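Home Projects Robot Notes Parts Shelf About
Search this site Type and press Enter

Setting Up the Picking Bin (and Keeping the Cables Alive)

I've been looking after our KUKA picking cell for a while now, and the question I get most is how I stop the bin from wandering and the cables from snagging. So I'm writing the whole thing down, mostly for Fatima Adams, who takes over the cell in December, and for anybody else with an arm and a metal box!

Before you touch anything, put the arm in manual mode and keep the pendant where you can grab it. Mine lives on the floor within reach.

1. Fix the bin

Ours is a gray sheet-metal bin, and a bare one will creep every time the gripper bumps a wall. I clamp the top edge with a bar clamp (ours is an Irwin, any decent one will do) and squeeze until the bin won't budge when I lean on it. Don't go crazy, though, or you'll bend the lip. Then re-teach the bin corners. Skip that and you'll be chasing a few millimeters all Friday, ask me how I know.

2. Dress the cables

Jog the wrist to both ends of its travel before you tie anything. The bundle has to run along the top of the arm, go around the joint in a nice lazy loop and come down to the gripper with slack left over. I tie at the top of the joint and leave everything below that a bit free. Johannes Motaung likes his bundles tight and tidy, and we've argued about it plenty, but I've swapped fewer cables than he has.

3. Load the test items

Use a real mix. I like a fluffy duster-type thing, a sponge, something hard and blocky and a plastic container, and I put at least one of them right up against a wall. Soft stuff on its own tells you very little about your finger clearance. Run the first picks at slow speed and watch the cables more than the fingers.

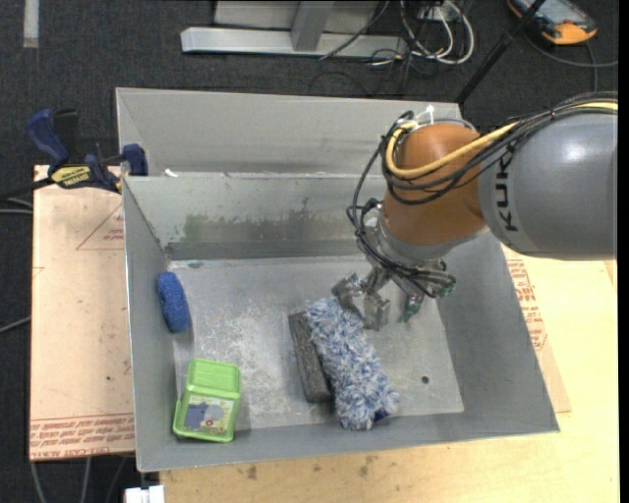

4. Log it and look it over

I save each setup in our Stindberg folder with the pick count. At 4000 picks I stop and check the zip ties, the finger joints and the clamp, then wipe out the bin floor. Setup 104 is the one to copy if you're starting fresh (212 has my old corner points in it, so leave that one alone).

If the gripper starts closing late, check the connector at the wrist before you go digging through the program.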